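Do the Rules Fit the Robot? A Check of Written Safety Practice at a Two-Arm Work Table
Student project report, Group 10, Clinberg Technical College
Submitted 3/6/20

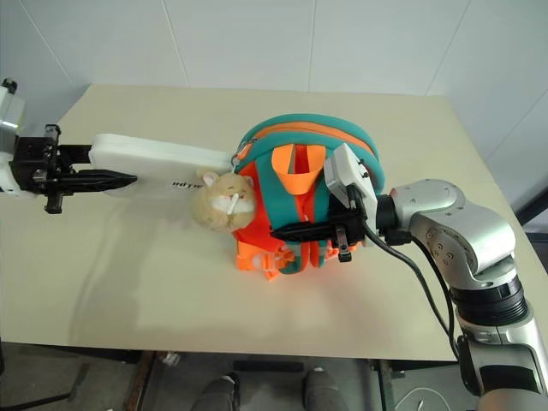

Figure 1. Both grippers at the table, the right one closed on a shoulder strap of the backpack.

1. Why we did this

Our course spends a lot of time on safety rules for robots, and most of those rules were written with factories in mind. They assume a fence, a heavy arm, a part that always has the same shape, and a worker who stays outside. The lab we studied has a table, two arms and soft everyday things like school bags. We wanted to know how much of the written practice still means something there.

The lab uses a document called the Gosholm Guide. It is 30 pages long and has 194 separate rules. The lab had signed off on all of them, and that was the first thing that made us suspicious. It is hard to believe that any working room meets 194 rules at once.

2. What we did

We read the guide twice and sorted every rule by one question: could a person standing at the table tell whether it was being followed? Then we watched the work and compared. We also read the shorter Zollov checklist, which the lab used before it switched. We did not test the arms or measure any forces, and nothing in this report should be read as saying the setup is safe or unsafe.

3. What we found

3.1 Distance

The guide says people must keep "a suitable distance" from the arms. It never gives a number. In Figure 1 a person's shoes can be seen just below the front edge of the table, with both arms over the top. Is that suitable? Going by the text, you can argue it either way, and that means the rule does no work. The Zollov checklist asked for a line taped on the floor. That is cruder, but at least two people would agree on whether someone had crossed it.

3.2 Pointed tools

There is a full page on sharp objects. All of it is about what the robot picks up. Nothing is said about the shape of the fingers themselves. The left gripper in the figure has a long black finger that narrows to a sharp tip. We don't know how much harm it could do, and we don't think the authors of the guide know either, as the subject never comes up. A rule about covering or parking pointed fingers before a person reaches in would take one sentence.

3.3 Cables

Rule 41 says cables must be "managed." We could not find a definition. One thick black cable loops along the right arm, and a thin white one curves over the floor near the base of that arm. The first may well need slack so the arm can turn. The second is the kind of thing people trip on. A single word covers both cases, so it helps with neither.

3.4 Soft and hanging items

We expected this part to be the weakest and it was. The guide talks about "the workpiece" as if it were a metal block. A child's backpack has straps, buckles, webbing and a carry loop, and this one has a small plush animal attached to its side as well. Any of those could catch on a finger. We looked for advice on loose straps and found none. The closest rule says the workpiece should be "free of loose parts," and a backpack can't meet that unless you take scissors to it.

3.5 Stopping

To be fair, the section on stopping is good. It says who may stop the arms (anyone), who may restart them (the operator only), and what must be checked first. It is also the only section where we had no arguments inside the group.

4. The sign-off problem

The sign-off sheet has one box for each chapter. Nobody has to write down what they looked at. The Kauppinen training packet, 2,000 words handed to each new operator, tells them to "confirm compliance before starting" and leaves it there. We think a box like that records that a pen was available.

5. What we would change

Give the distance as a number, or mark it on the floor.
Add a rule for pointed gripper fingers.
Split the cable rule into arm cables and floor cables.
Write a short section on bags, clothing and other items with straps.
Replace the chapter boxes with a line for what was checked.

6. Limits

We studied one lab and one guide. A revised edition is planned for July and we have not seen a draft. It may fix some of this, though the outline on the lab's notice board lists two new chapters and no cuts. Our sorting of the rules was also a matter of judgment, and group members disagreed on several, mostly in the chapter on lighting.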